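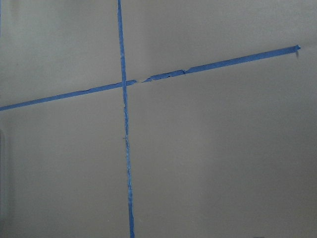 Blue painter's tape on a pale gray wall.

Furniture maker Zundberg will put a new folding shelf desk on sale in November, the company said this week. Called the Resgate, it hangs from a wall rail and closes to a depth of 10 centimeters.

The desk is the work of Fahad Warraich, who joined Zundberg's design office after several years making store fittings at the Rizvi workshop. He started on it while living in a one-room apartment with no space for a full-size table.

"I was eating and working on the same surface and packing everything away twice a day," Warraich said. "I wanted to be able to shut the desk with my papers still inside it."

The work surface is oiled ash and measures 85 centimeters across when open. It drops on two steel arms that lock at the sides, so there are no legs to get in the way of a chair. Behind it is a shallow cabinet with a slot for a laptop, a cord channel and a felt-lined shelf. The front comes in white, dark green or plain ash.

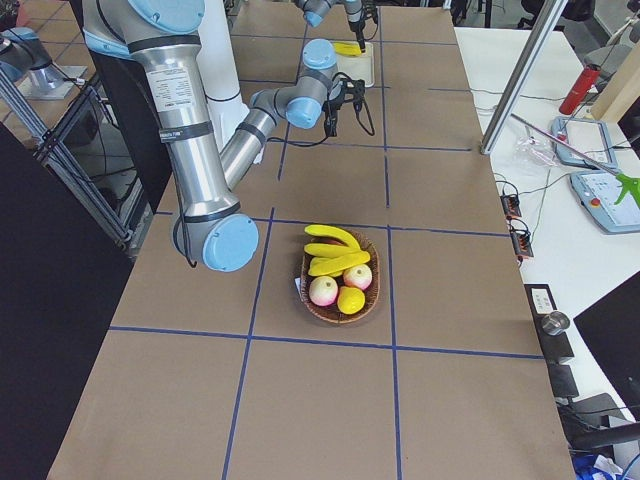
Zundberg first showed the piece last spring at the Flolasau design fair, where it was fixed to a freestanding panel in the small-homes hall. The company took 1,038 advance orders over the following months — more than it had planned to build in the first run — and has added a second shift at its finishing shop.

A few details have changed since the fair. The magnetic catch has been replaced with a turning wooden latch after visitors complained that the front swung open too easily. The rail is longer as well and can now be screwed to studs at standard spacing.

The Resgate ships in 2 boxes and takes around an hour to put up, according to the company. Renters can order a floor-standing frame in place of the rail, although that version will not be ready until after the first deliveries. A matching wall mirror is also being developed, with no release date set.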